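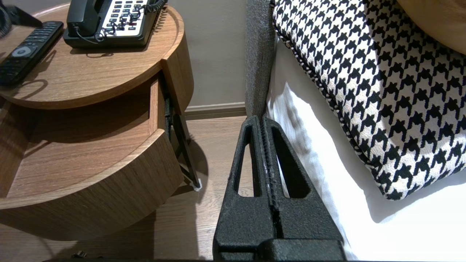

*Runder Nachttisch aus Holz, Schublade halb offen*

# „Plakar“, Staffel eins

Seit Mai 2023 steht die Castingshow „Plakar“ komplett beim Streamingdienst Fundeo. 400 Bewerber, 40 kamen in die Sendung, am Ende singen zwei im Finale. Moderiert wird von Viola Pagano, die man aus der Vorabendserie „Rees“ kennt.

Die ersten drei Folgen sind zäh. Jede dauert 65 Minuten, und ein gutes Drittel davon besteht aus Rückblenden auf das, was man eben gesehen hat. Ab Folge vier wird es besser — da ziehen die Kandidaten zusammen, und es wird endlich mehr geprobt als geweint.

Carmela Cirillo ist die Entdeckung der Staffel. Sie wird nur Dritte, singt aber im Halbfinale eine Ballade ohne Begleitung, die ich mir seitdem mehrmals angesehen habe. Der Siegertitel fällt dagegen ab.

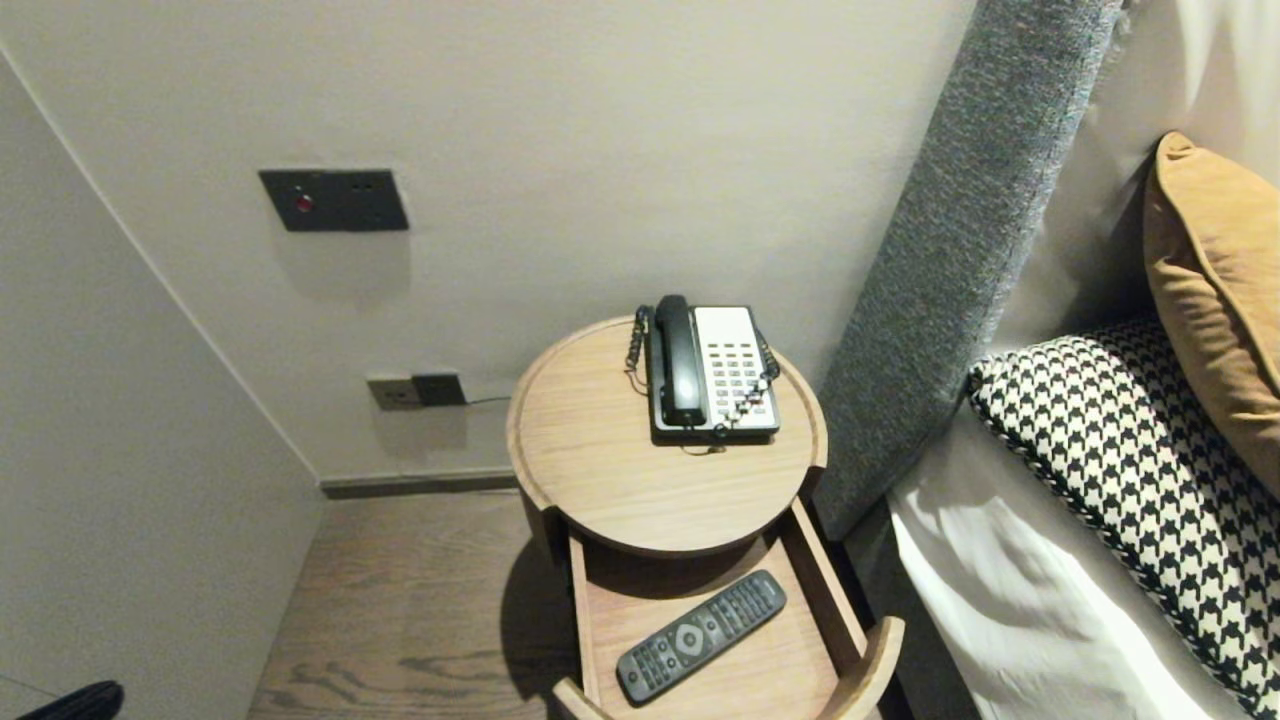

## Jury und Ton

Die Jury redet zu viel und ist sich zu oft einig. Pagano fragt wenigstens nach. Beim Ton liegt das Publikum stellenweise so laut über den Stimmen, dass man die leisen Stellen kaum hört. Mit Kopfhörern ging es etwas besser.

## Wertung

Drei von fünf Sternen. Wer wenig Zeit hat, fängt mit Folge vier an.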